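Plinero recrute un gestionnaire de paie (H/F) - CDI, temps partiel possible

Poste à pourvoir en septembre au sein du service administratif de Plinero, rattaché à la direction financière. Le service traite la paie de 99 salariés répartis sur 3 établissements, sous deux conventions collectives.

Missions : saisie des variables, contrôle des bulletins, DSN mensuelles et événementielles, soldes de tout compte, suivi des arrêts de travail. Le paramétrage du logiciel Ulow reste à la charge de l'éditeur.

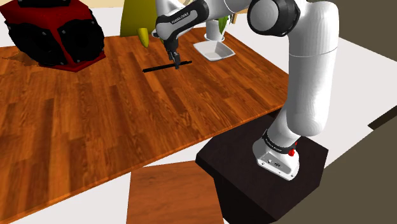 Selon Sepehr Naseri, la clôture mensuelle occupe l'essentiel des 10 derniers jours du mois, et les congés sont à poser en dehors de cette période - le point est rappelé en entretien.

Profil : bac + 2 en comptabilité ou gestion de la paie, première expérience en environnement multi-conventions. La connaissance d'Ulow est appréciée, non exigée.

Conditions : 35 h ou 28 h hebdomadaires, télétravail partiel hors clôture, titres-restaurant, mutuelle.

Candidature : CV et prétentions salariales à adresser au service du personnel avant fin juillet, référence Jakia. Les dossiers incomplets ne sont pas examinés.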